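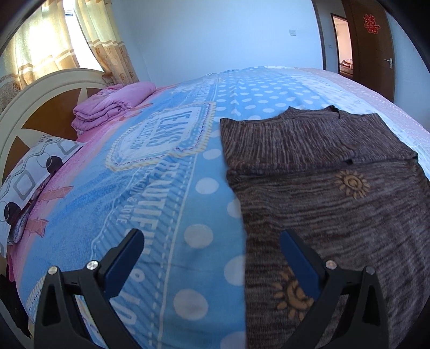
Sun sweater on the bed, first try at folding

ralucag
So I need some folding advice from you people. Marled brown knit, kind of thick, with tan suns on it (I love the suns, I will fight anyone about the suns). Every time I fold it I end up with this big roll across the top that won't lie down, and by the time it's been in the drawer a while there's a crease right over the chest. I've been doing arms in, then top down over the body. My drawer is the shallow Inell one, so I can't just stack things to the sky. What do you all do with chunky sweaters? Hanging is out, I ruined a cardigan that way and the shoulders never came back.
Raluca Gavrilă

moth_patrol
Top down over the body is your problem, I think. You're putting all the bulk in one spot and then folding again on top of it. Lay it face down, sleeves straight across the back, sides in a little, then bottom up in thirds. The suns end up on the outside too!

emilianp
Have to disagree with moth_patrol, sorry. Thirds on a thick knit gives you a brick. I fold in half once, and that's the end of it. Wide and flat beats small and fat, even in a shallow drawer. Also, what yarn is it? Wool will forgive you. Acrylic blends hold a crease like a grudge in my experience.
Emilian Pîrvu

ralucag
Label says Coşkun and then the fiber part is washed out to nothing, so your guess is as good as mine. It was secondhand, 20 at the April swap. Feels like a blend to me, a bit squeaky.

moth_patrol
A brick is fine if it fits in the drawer, lol. I have 4 heavy ones in a row standing on their edges and I can pull any of them out without wrecking the rest. Try doing that with your wide and flat pile, Emilian.

emilianp
I can lift a pile with one hand. Anyway, Raluca, could we see more of the body and the side seam? Hard to tell how boxy it is.

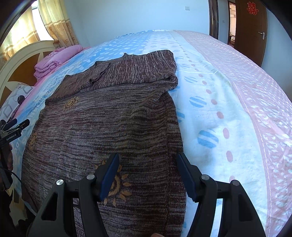 More of the body, with the seam down the right side

ralucag
There you go. Same sweater, same bed, please admire the sheet while you're here. You can see how lumpy the folded part gets over on the right, it just bunches up. And there's that little flap with the ribbed edge that keeps turning itself over in the middle. I smooth it and it's back a minute later.

threadbare_77
Ooh, I want those suns. Your fold is going across on a slant, it's low on the left and fat on the right. I'd shake the whole thing out and start over with the side seams matched before you touch the top. Mine always goes wrong when I try to fix it halfway.

emilianp
Agree with threadbare. And do it on a table if you have one, a mattress gives under your hands and you can't press the air out.

moth_patrol
Disagree on the table, I do all mine on the bed and they come out fine. Agree on the seams though. For the crease, put a rolled T-shirt inside the fold. Some people use tissue paper, I bought a pack of 200 sheets from Sirum and it was all torn in a month, so T-shirt.

ralucag
Okay, shook it out, matched the seams, T-shirt in the middle, bottom up in thirds. It fits with the drawer closed! The flap is still doing its thing but I can live with that. Emilian, I'll try your half fold on the gray one, which is bigger and probably hopeless.

emilianp
Button the gray one first if it has buttons. And leave the T-shirt out for the half fold, it makes the pile slide.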